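Eating Our Way Through Gundance: Does a Food Trail Bring Anyone to Town?
Student project report, Regional Tourism and Events
Agnese Kivi and Ronaldo Ignacio

Background

Gundance has one main street, a river, and a pie it will not stop talking about. The pie is smoked eel and leek. Visitors tend to approve of it once somebody has talked them into the first bite, and the council's tourism plan leans on it fairly heavily, with one page on the river and four on the pie.

Our project looked at the Gundance Smoke and Pastry Trail, a self-guided walk past eight food businesses, launched in December with a folded paper map and a stamp card. We wanted to find out whether people came to town for the trail, or came for something else and got a stamp while they were waiting for a coffee.

Method

We stood outside the Rivano Bakery and the Torres Smokehouse with clipboards, mornings from 9 am, and asked people leaving whether they would answer six questions. We approached 300 people. A good many remembered an appointment. We finished with 67 completed surveys, and we also interviewed the owners of five of the trail businesses. Gramon Cellars, the last stop on the map, agreed to an interview twice and was shut both times.

The visitor centre gave us its counter figures for the month. It handed out 891 maps. Each business kept its own tally of completed stamp cards, in its own way, and one of those ways was a jam jar.

Ronaldo did most of the street interviews as he has the friendlier face. Agnese did the spreadsheet and the arguing with the spreadsheet.

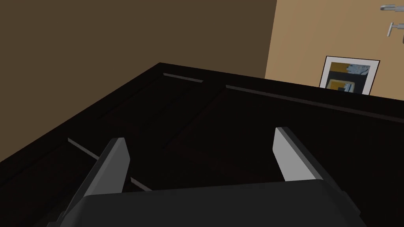 The survey began with where people had travelled from and how long they were staying. Only then did we bring up the trail, on our supervisor's advice, so that we weren't putting the answer in anyone's mouth. In the pilot we had asked it the other way round and discovered that every single person in Gundance was there for the pie, including a man delivering gas bottles.

Findings

Most of the people we spoke to were day trippers on their way to the coast. Gundance is a sensible distance from the city for a toilet stop, a fact the tourism plan handles with great delicacy. Very few had heard of the trail before they parked. Those who had were nearly all visiting relatives, and the relatives had told them.

Once they had a map, though, people used it. The usual pattern was two or three stops, all at the top end of the main street, and then back to the car. Past the bridge the footpath runs out and the shade goes with it, and the map gives no hint of how far it is to the cellars. One couple had walked it with a pram and wished to have their views recorded. We have recorded them in the appendix, lightly edited.

The owners were split. Rivano said the trail had brought in new faces and had also brought in people who wanted a stamp and a glass of water. Torres had begun selling a small eel pie at a tasting price and was pleased with it. The business with the jam jar was enthusiastic about everything but couldn't find the jar.

Limitations

Our sample is small and leans towards people holding pastry. We surveyed outside two businesses at the busy end of town, so anybody who went straight to the cellars is missing from our results, if there was anybody. It rained on two of our mornings and the forms from the second are hard to read.

Recommendations

The map should show walking times. The cellars should either be open when the map says they are or be moved to a separate driving leg. A sign at the public toilets would reach more visitors than the current one at the council offices. We would also suggest a single tally sheet for all stops, kept on paper, with a lid on nothing.

The council has asked for a copy of this report and for the pie to be mentioned in the title. We have told them it is implied.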